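Sorting the linen cupboard, sort of

Quick one tonight, kettle's on and I've got 25 minutes before I have to go pick up the kid from swimming.

So it's October and I finally did the thing I said I'd do in autumn. I mean last autumn. Everything out of the linen cupboard, onto the bed, decide, put back. Took most of a morning and then an afternoon I hadn't planned on. Back is not happy.

Background for anyone new - we moved to the flat in Vallitz with one cupboard in the hallway, and it's a deep one, so things go in and get pushed to the back and then you buy more of them. I've been buying pillowcases for years because I could never find the pillowcases. Found 8 of the same grey ones. Eight! Two still had the cardboard in.

Svenja Ackermann from my old work did hers in the summer and sent me her system, which is three piles and a timer. I got rid of the timer. The piles were keep, rags, and "ask Kai", because Kai gets funny about anything that came from his mum's place. Fair enough. Most of the "ask Kai" pile went straight back in the cupboard without any asking so I'm not sure it worked as a pile.

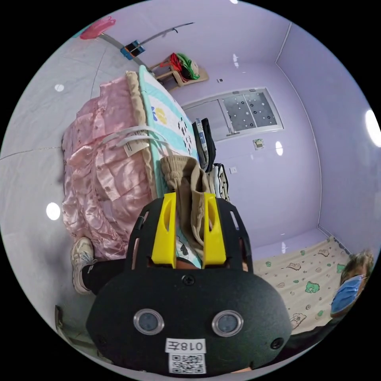

Fitted sheets were the worst of it. I can't fold them, I've watched the videos, tuck the corners in each other, lay it flat, thirds, and mine still come out like a bread roll. Gave up and now each one gets stuffed inside its own pillowcase with the matching one, which sounds lazy but you can grab a whole set in the dark. The heavy stuff is another story. Anything like that beige corduroy-looking cloth doesn't fold so much as slump, you pick it up by the middle and it all just drops down in creases on the bedding, and then it takes up half a shelf. Those get rolled now. Rolled and stood on end at the bottom, where the vacuum bags used to be.

Speaking of. Vacuum bags - no. I had 6 of them from Lovovell, the big size, and every single one had let the air back in. So you get a doona that's been squashed flat AND takes up the same room as before. Threw out four, kept two for the camping gear becuase I'm an optimist.

Towels. We had so many towels. The animal shelter past the Uzor bridge takes old ones, they don't care about stains or colour, only they don't want anything with fringes on. Dropped off two bags. The woman on the desk was lovely and I nearly came home with a cat. Kai Mühlbauer if you are reading this, I said nearly.

Tablecloths I kept all of. We don't own a table that fits any of them. Don't ask.

Some other bits while I remember

Label the shelf edge and not the stuff. The stuff moves. I used masking tape and a marker, ugly, fine.

Lavender bags go off. Ours smelled of dust. Tipped the lot in the compost and washed the little bags.

If you haven't seen a blanket in two winters you don't need teh blanket. I broke this one twice.

I priced up a proper shelving insert from Dridora, the pull-out kind, and it was 200 before delivery. For a cupboard with a door that doesn't shut properly. So that's a no for now, I'll fix the door first. Needs a new hinge, bottom one, the screw's chewed right into the wood and I'll have to fill it.

Next is the bathroom drawer with all the half-used sunscreen in it. Or maybe the coats. Probably the coats, it's getting cold. If anyone's got a decent way of storing kids' snow pants that isn't just a hook, put it in the comments please, ours fall off the hook.

Right, swimming. Late already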